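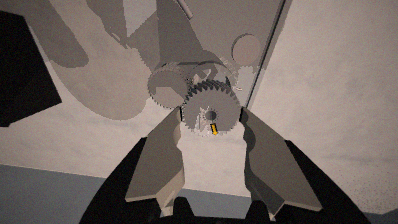 Kusum Vishwakarma wrote under my last review that a hand grinder is a thing people buy in November and put in the cupboard before spring, and she asked if I would still recommend the Pladlow after using it for a longer time. It is a fair question. I have now used the grinder every morning for two years, so I can answer it better than in the first text, which I wrote when I was still very happy with my purchase.

The short answer is yes, with some conditions. The long answer depends on how much coffee you make and how you feel about turning a handle at six in the morning.

First the basic things, for those who did not read the old review. The Pladlow is a manual coffee grinder with a steel body, conical burrs and a small jar that screws on at the bottom. The maker does not give a clear number for the capacity. I can put in 26 grams of medium roast beans and close the lid without pressing. With light roast a little more goes in, with dark roast a little less. For me this is enough for one big cup in the morning or two small ones when my sister is here.

I bought it from Güler, the small shop beside the tram stop, and not online. It cost a bit more there but they let me try the handle with beans inside, and I advise everybody to do this if they can. An empty grinder always turns nicely. In the same shop I tried a cheaper one, and with beans in it I had to hold it between my knees.

Grinding speed

For my filter setting one full load takes nearly 90 seconds. When I bought it I was faster, but I think this was enthusiasm and has nothing to do with the burrs. Light roast beans are harder and need more time, and also more strength in the wrist. If you have pain in your hands or shoulders, I would not take this grinder or any other manual one. An electric one of the same price will grind less evenly, but you will use it.

The handle comes off for travel. It sits on a six-sided pin, and after the first year it began to have a little play there. It does not fall off. It only makes a small click at each turn, and you hear this click very well in a quiet kitchen. I wrote to the company and they sent a new handle without asking for the old one. The new one does not click so far.

Grind quality

Here I have nothing bad to say. For filter coffee the result is even, with only a small amount of dust. I compared it again with my old Plorell, which I keep at my parents' house, and the difference is easy to taste also for my father, who puts milk in everything. The coffee from the Plorell is a bit muddy and becomes bitter toward the end of the cup. I used the same beans for both, a washed one sold under the name Plelolano, and the same kettle, so I believe it is the grinder.

For espresso I am less sure. The steps between the settings are too big. One click is too coarse and the water runs through, the next click is too fine and nothing comes. You can help yourself by changing the dose, but this is tiring before breakfast. If espresso is your main drink, please look for a model with finer steps.
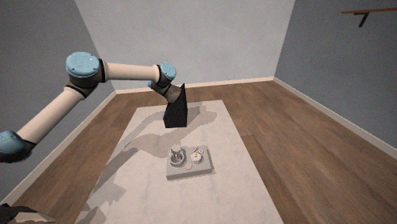 Cleaning is the part where I have changed my opinion the most. In the first review I said that it takes no effort, and this was true for a new grinder. After some months the oil from the beans collects under the lower burr, where the brush from the box does not reach. Now I open the grinder once a month. You unscrew the adjusting nut, the burr comes down with a spring and a thin washer, and you must remember in which order they go back. I forgot it the first time and the grinder made a terrible noise. I recommend to lay the parts on a towel from left to right, in the order as they came out, and to start putting them back from the right side.

Do not wash the burrs with water. The manual says this only on the last page, in small letters. A dry brush is enough, and for the corners I use a wooden toothpick.

The things I do not like

The jar at the bottom has a very fine thread. If one bit of coffee gets in there, it closes crooked, and when you pick up the grinder by the body the jar can stay on the table. It happened to me with a full load. Since then I wipe the thread with my finger each time - a small habit, but a grinder of this price should not ask for it.

The numbers on the adjusting ring are printed and they are wearing away. The number 4 is already gone on mine, and the 7 looks like a 1. I have made a scratch at my usual setting with a nail. Engraved numbers would solve this, and I hope they will do it for the next version.

The rubber band around the body became loose in the second summer and turns under my hand when I grind light roasts. A new band is cheap, but the shipping costs more than the band. I asked at Güler if they can order it together with their other things, and they said they will try.

Would I buy it again

Kusum, yes, I would, for filter coffee and for one or two persons. For a family I would not. To fill the jar two times, with everybody waiting, is not a nice start of the day. When guests stay over I grind in the evening and keep the coffee in a closed tin, and I admit that none of them ever noticed.

If somebody has found a replacement band that fits and does not smell like rubber, please write it in the comments.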